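The Pour Is the Easy Part
Inside the software stack at Stisside, where a cup of grain has eaten most of a year
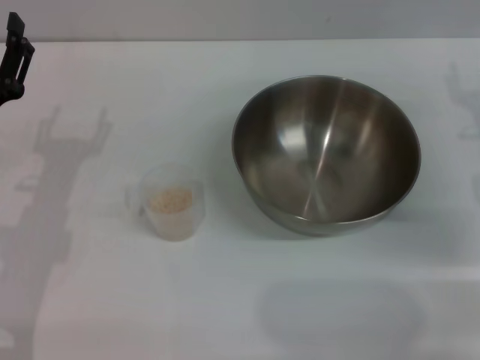
Colin Abernethy-Rusk

Ten past four in the afternoon and the planner has quit again. No crash, no red text. Just a line in the terminal: no feasible path. Then a cursor, blinking.

The job sounds like nothing. Pick up a clear plastic measuring cup by its handle, carry it over to a steel mixing bowl, tip it, put it back. A kid could do it at five. The software team at Stisside has been at it since last July and will tell you, cheerfully, that the tipping was working inside a month. Everything else wasn't.

I came to see a pour. I mostly saw people reading logs.

Start with the cup. Clear plastic on a white table, which is about as mean a thing as you can do to a camera. The handle is the worst of it, a thin see-through loop that fades into the tabletop. Stisside's first perception module, a package they call Ostia, was good at mugs. Good at cans. Give it the measuring cup and it found the grain just fine, a nice speckled tan blob, and decided that the blob was the object. So the grasp point landed on the food. Gripper came down open, straight over the middle of the cup, night after night in simulation and then once on the real table. They swept up for a while.

The fix took most of the fall. Ostia now runs two passes. One looks for contents, the other looks for container, and the second is allowed to guess. It takes the rim, which catches enough light to find, and fits a tapered shape downward from there. Then it goes looking for a handle on the outside of that shape, in a narrow ring, at higher resolution. If it sees one, great. If it doesnt, it reports a low score and asks for a second look from a bit to the left. The second look costs time. The engineers hate the second look.

Then the bowl. Polished steel, big enough to swallow the cup several times over, and it shows you the room. Bright streak down the inside, pale patch next to it. Depth sensing goes to pieces on a surface like this. Early point clouds had the bottom of the bowl somewhere under the floor of the building, with a spike coming up through the middle where the streak was. The planner, being obedient, planned around the spike.

What they do now is throw the inside away. All of it. Ostia keeps the rim, a thin bright ellipse, and everything within that ring is marked as "opening, do not enter below rim height." Crude. It works for pouring, since the cup never needs to go in there. Would it work for stirring? Long pause in the room when I asked. That's next year's problem.

Shadows were a surprise, to me anyway. The arms throw big soft gray ones across the white top, claw shape and all, and they move whenever the robot does. A segmentation model that has learned "darker than table means thing on table" will hand you a ghost arm lying flat next to the cup. Ostia did this for weeks. The planner refused to drive through the ghost. The arm moved to get a better view, the ghost moved too, and the whole system would stand there thinking about it. Seven minutes is the house record.

Two camps on how to handle it. One wanted more training data, shadows from every angle, let the network sort it out. The other pointed out that the robot knows exactly where its own arms are and could more or less know where the lights are, so why not just work out the shadow and subtract it. They did both. The geometry version shipped first, because it was a week of work. It still misses on the broad rounded kind that spreads over the front of the table with no edges to speak of. The trained version gets those, usually.

Planning lives in a seperate program, Fagundes, older and less loved. It samples paths. Give it 200 tries and it will often find something, give it 24 and it finds something strange. The pour adds a rule that regular pick and place doesn't have: keep the cup upright until you're over the rim, then don't. Written out that way it's one sentence. In code it's a constraint that removes nearly every path Fagundes would like to take, and the ones left over tend to run the wrist up against a joint limit just as the tilt begins. Hence the blinking cursor.

Somebody's answer was to plan backward. Begin at the end of the tilt, wrist comfortable, cup emptied, and work back to the grasp. Which means the grasp gets picked to suit the pour, so sometimes the gripper comes in on that handle from an angle that looks plain wrong. You want to reach over and correct it. Leave it alone, I was told. It knows where it's going.

Success on the full sequence, by Stisside's own count, is now over 85 percent. Their rule for success: cup back on the table, standing, nothing spilled on the white. A single grain counts as a fail, which I think is harsh and they think is the point. The failures cluster around the start. Bad handle estimate, mostly. Once the cup is up in the air things tend to go well.

The tool everyone on the team brags about isn't either of those. It's Dollach, the log viewer, and it is ugly. Gray panels, tiny type. You pick a run and drag a slider, and at every instant it shows what the camera saw, what Ostia believed, what Fagundes was told, and what the joints were asked to do, all lined up on one clock. Before Dollach those four lived in four files with four ideas of what time it was. A whole month went into chasing a grasp bug that was really a late timestamp. The perception was fine, it was just describing a cup the arm had already bumped.

They've since added a button that reruns only the planner from a saved moment, with the old beliefs swapped for hand-corrected ones. So you can ask: if Ostia had gotten the handle right, would we have made it? When the answer is yes the ticket goes to one side of the room and when it's no it goes to the other. Fewer arguments at lunch. Not none.

By five they have today's. Dollach, slider dragged back to just before the quit, and there in the belief panel is a second bowl. Small one, floating to the right of the real one, built out of a bit of reflection and a bit of shadow from the other arm. Fagundes couldn't get a tilted cup past it. Reasonable, given what it was told.

They delete the phantom by hand, rerun. Path found. The fix goes on the list under eleven other things, and somebody gets up to reset the table for another go.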